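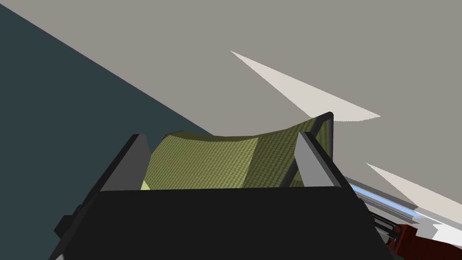 July, lab log, evening

Reset the cloth parameters again this afternoon. Bending stiffness was still at the value Heather Mowat put in for the first demo, which suits canvas and not much else. Dropped it by half and reran the grasp from the saved state. The olive cloth now bunches between the fingers and sags in the middle. With the old value it stayed close to flat and pushed the fingers apart at close, which the controller read as a completed grasp. Several of our early successes are probably that. I have marked them as suspect in the results sheet and have not deleted them.

Solver substeps are unchanged. I tried doubling them before lunch, and the run took so long that I went to get food and came back to it still settling. Gain in quality was small. Reverted.

Texture: kept the fine check pattern on the cloth. Ecaterina Mihăilă wanted a plain color for the report figures, but with plain color I can't see where the weave stretches, and stretching is most of what goes wrong. We agreed that the report gets whatever she renders and the working files keep the check.

Batch results, to be copied into section 4 of the report:

Episodes run: 174
Completed without solver error: 149
Seed for the batch: 1536

The remaining episodes all died with the same message, a penetration depth over the limit. I opened two of them. In both, the error came during finger close and before any lift command. I suspect the contact margin on the finger pads, which Heather set per finger and which may not match left to right. She says they match. I will read the file myself tomorrow.

Ciobanu (the grasp planner, second version) still picks its target from the highest point on the cloth mesh. Fine for a heap. For anything laid flat the highest point is noise and it goes for a different spot each time. Ecaterina's idea is to score candidate points by local curvature and fall back to the centroid if nothing clears the threshold. I wrote the scoring function in an hour and then lost most of two hours to a sign error in the normals. All vertex normals pointed into the table. The curvature map looked plausible the whole time, just inverted, so the planner was choosing valleys with great confidence. Fixed, and added a check at load that fails if the mean normal points down.

Meeting with the course staff at 4. They want each team to freeze the simulator version before the Astville round. We are on the Dimotley branch, two patches behind the main one, and the newer patch changes how friction is combined between soft and rigid bodies. If we update, every friction number we tuned is void. If we don't, our scores may not line up with the other teams. Heather is for updating now. I am for staying. Ecaterina abstained and asked what the rules say, and the rules say "a recent version." Left open until she has an answer in writing.

The Astville round is 100 trials per team, fixed start poses, no operator input after the first command. At our present completion rate we would lose too many to solver errors alone, before the question of whether the planner is any good. So the penetration problem goes first and the curvature work waits, much as I would like it the other way around.

Minor: the Givico export script writes positions in millimeters and our loader wants meters. I knew this. I wrote the note about it in the readme. I still loaded a cloth the size of a parking lot at 6:40 and sat there wondering about the memory use.

To do:
compare contact margins, left and right pad
rerun the failed episodes with the margin equalized
move the normals check into the shared loader
ask for disk quota again
answer Ecaterina about figure widths

Left the overnight batch running on the second machine, same seed, new stiffness.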